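21 June 2024. Speaker notes, Lerato Coetzee. Clothes on show: what the Handano exhibit got right.

Start without the slides. Say thanks, mention the handout by the door.

The Handano show ran in two rooms. Most of what I say today is about the second one, the evening wear. The first room was day suits and hats, and McGrath has already written about those.

- 70 garments in total, six of them never shown before
- almost 4,000 visitors in the opening month
- no glass in room 2, only a low rail

Pause on the rail. People could stand close enough to see the hand stitching on the hems. Mention the gray wool coat with the single shoulder seam. Ask who in the room has seen it.

Next, lighting. Silk fades, so the levels were kept low, and the black dresses suffered for it. From the back wall you could hardly tell velvet from crepe. The Gukden show had the same trouble and fixed it with pale walls.
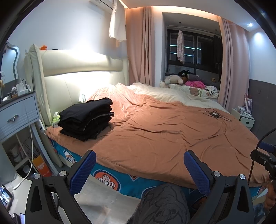 Issue 6, p. 70

Move on to the labels. They were short, and they named the cutters and seamstresses along with the designer. I would like to see more of this. Read out the label for the bridal cape, slowly. Spell the maker's name if asked.

Weak points: the sound in the film corner carried into both rooms. The catalog had no close-ups of fastenings. The shoes were set too low for anyone in a wheelchair to see well.

Lernley takes the show in September, with fewer day suits and a longer run of sketches. Tickets are timed. Give the desk number from the handout.

Questions, ten minutes. If someone asks about loans from private owners, pass it to McGrath.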